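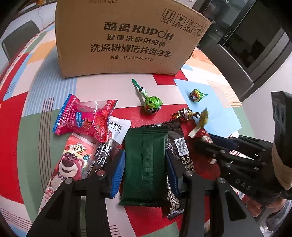 Figure 1. Snacks and sweets beside the KUPOH shipping box, before sorting.

For our packing project, which we called Drolley, we wanted to learn how a family might sort a big pile of treats into gift bags without anyone feeling left out. We began in October with 19 bags and, I'm happy to say, a lot of enthusiasm! The lollipops were the hardest part (those long sticks poke out of everything), so we packed them last, with the twist-wrapped candy tucked in around them.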